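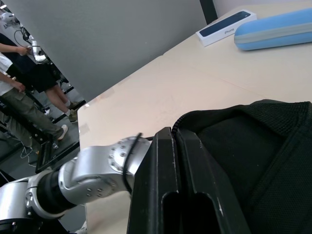 Week 3: gripper and black bag

Aquaculture Engineering, Session 3: Feeding in sea pens

OK, last time we got as far as stocking density, and a few of you asked why I kept dodging feed. It gets its own session, so here we are!

Feed is usually the biggest bill on a salmon site. Most of what I know about wasting it I learned at Idenby, where I spent a winter as the most junior person on the barge (cold, wet, loved it). We had a pen with 1280 fish on the books and 1382 when they were finally counted out. Think about what that does to your ration. You work out a percentage of body weight per day, multiply by the wrong number of fish, and then wonder why they're growing slowly.

Terms you need for Wednesday:

Feed conversion ratio (FCR): feed given divided by weight gained. Lower is better. Please keep your units the same top and bottom, I beg you.

Satiation: the point where fish stop coming up for pellets. Watch the deep ones too, the surface crowd will fool you.

Pellet loss: whatever drifts through the net uneaten. Strong current makes it worse, so check the tide before you start the blower.

Marcelle Roussel is visiting from Vemitier to talk about underwater feed cameras, and she likes being interrupted, so bring questions. Ionuț Lazăr has the Khondokar data sheets if you missed lab.

Reading: chapter 8, skip the part on pond aeration for now. Problem set is the FCR table on the back. Show your working, even the ugly bits.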